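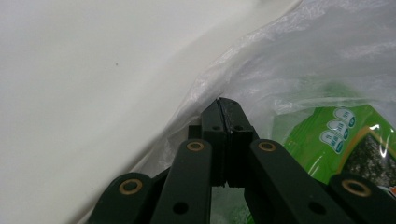

Svetozár Šimek wrote that he never throws the outer bag away, he only cuts it along the top seam and closes it again with a peg, and I would like to know if this is really enough.

My problem is with roasted seaweed snacks. I buy them in the small packs, many together in one big plastic bag, because it is cheaper. We live in Nundport, very near to the water, and our kitchen is damp from October until May. When I open the big bag I usually tear it badly, and then the small packs stay in a torn bag in the cupboard. The last ones we eat are often soft like wet paper. Is it the fault of the big bag, or do the small packs let the air in? And is it better to put everything in a box? My cupboard is narrow and a box takes a lot of place.
Posted by Marti_kitchen

Svetozár Šimek
As I wrote in the other thread, a peg is enough for me, but I must add that my kitchen is dry. The small packs are closed by the factory, so the outer bag is mostly there to keep them together. If one small pack is soft when you open it, please look at its corners. When the packs are pushed hard into a full cupboard, the corners can get a very small hole, and in a damp room this is all that is needed. I stand them upright like books, not more than 7 in a row, and I put nothing heavy on them.
For the tearing: do not pull the two sides apart. Use scissors and cut close to the seam, then you have enough plastic left to fold over two times.
If a pack is already soft, lay the sheets in a dry pan on a low heat for a few seconds on each side. Stay near the pan, they burn quickly. Let them cool before you decide if it worked, because they become crisp only when they are cool.

flesberg109
just eat them faster :) we finish a bag in 2 days

Gindia
I had the same trouble in my old flat and I do not agree completely about the peg. A thin bag with many creases never closes well, the air goes in through the folds. I moved the small packs to a tin with a tight lid. It was a biscuit tin, so I paid nothing for it. Any tin which is as tall as the packs will do, and if it is narrow it can stand at the side of the cupboard.
Inside an opened pack you will often find a little sachet against the damp. Leave it there if you save half of the sheets for tomorrow, but keep it away from children and do not heat it in the pan together with the seaweed. My husband did this once and we had to throw out everything.
Also check which wall the cupboard is on. Mine was on the outside wall, and the flour was getting lumps too. After I changed the places of the food and the plates, I had less trouble with both.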